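4. Do mid-season twists bring viewers back?

The claim that a shock romance in an early episode lifts the rest of a season is repeated so often in the trade press that few writers bother to source it. Rizk traced most versions back to a single slide deck from Tresis, the service that streams the teen drama Skamport. The deck reports a jump in viewing after episode two of the second season. It does not say what a view is, and it leaves out people who stopped watching after ten minutes.

Figure 3. Robot arms in a narrow room, computer rendering.
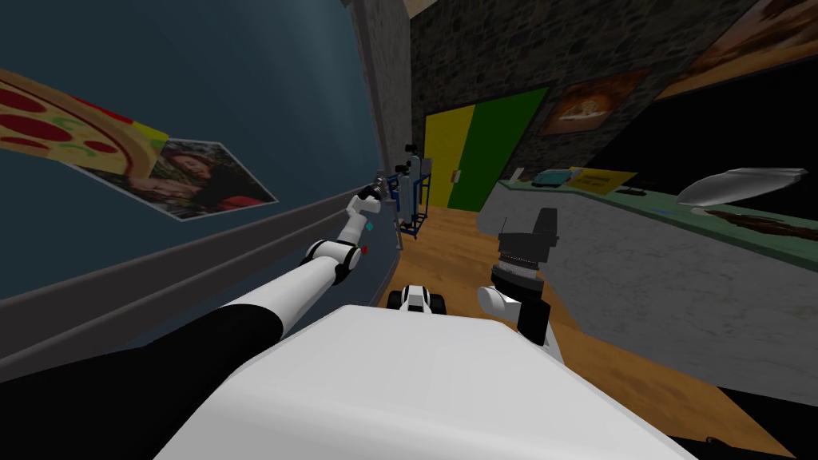 4.1 What the recaps can tell us

We took a different route and read 2,000 comments left under episode recaps on Indus, the fan site with the longest run of Skamport coverage. Of these, 867 mentioned the secret couple by name and 833 did not mention any plot point at all. The second group is the one that press accounts tend to skip. Many of its members were there to argue about the songs, the makeup or the recap writer's grammar.

Talking about a twist is also weak evidence of liking it. A good share of the comments on the couple were complaints, and several came from people who said they had quit the show in February and were reading recaps to keep up with friends.
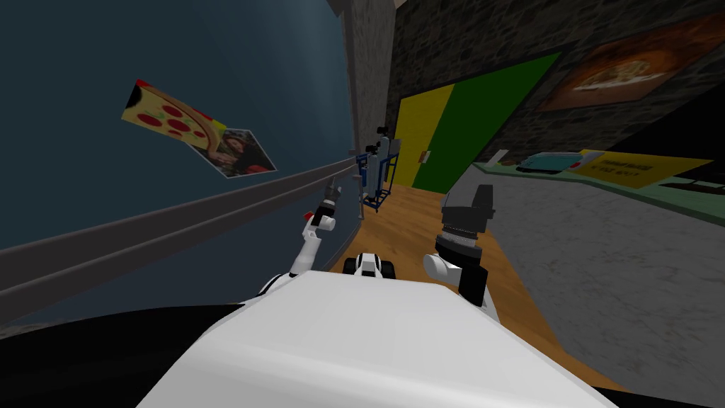

4.2 Loud fans and quiet ones

Comment threads reward people who post a lot. In our sample, 91 comments came from one account, which was certain that the heroine's confession was a dream. We kept them in, and we are not fully comfortable with that choice. Taking them out would have made the audience look calmer than the site feels to anyone who reads it daily.
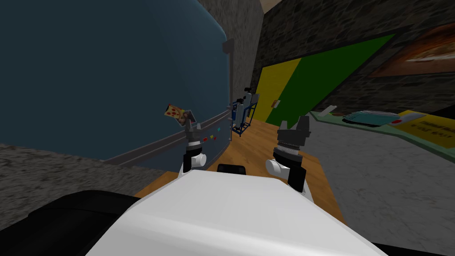 Did the twist change how fans wrote about the lead character? Only for a short time. She was blamed for telling the secret in the week after the episode aired, and by the finale the old jokes about her were back.

The Esfahani collection of fan letters shows much the same pattern for older soaps, though letters were picked by editors before they were saved, so the match may mean less than it seems.

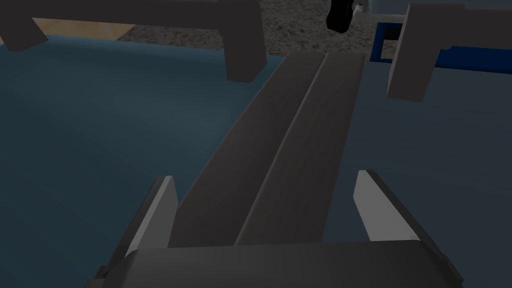

Can a platform's own numbers settle the matter? They could if Tresis released them by episode and by minute. Our request was turned down on May 22, 2021, with no reason given, and until such data are public we would treat the episode-two effect as a marketing line.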